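FOR IMMEDIATE RELEASE

Flusolico opens its flower arranging room in Ciston

CISTON, September – The flower supplier Flusolico opens this month a room in Ciston where everybody can come and learn to make a bouquet for the home. The course is called Pop and it is made for beginners, in groups of 6 people.

The work is done standing, at one large white table, in daylight. Each participant receives small blossoms in pink and white, several kinds of green leaves and one long leaf, with which the bouquet gets its line. In the course of 2 hours the participants learn how to clean the stems, how to turn the flowers in the hand while adding new ones, and how to bind them so they stay together in the vase.

During the trial period in spring, 737 bouquets were made at our tables. Many guests told us they had bought flowers for years and never tried to arrange them. We listened also to their wishes: the lessons now start later in the evening, and the wrapping paper is included in the price.

The stems which are left over go to the compost of the Uteo garden, next door to us. For the first season Flusolico has prepared 900 places. Booking is possible in the shop or by telephone. Children from ten years are welcome together with an adult.

Flusolico, press contact: at the shop in Ciston, mornings only.
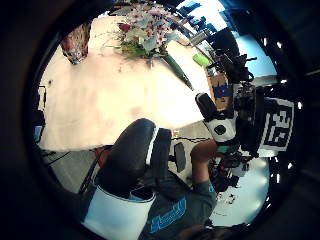 Comment from Marit: I did the spring course and my bouquet lasted nine days, but please put more time for the binding, we were all in a hurry at the end. Will there be a course with dried flowers too?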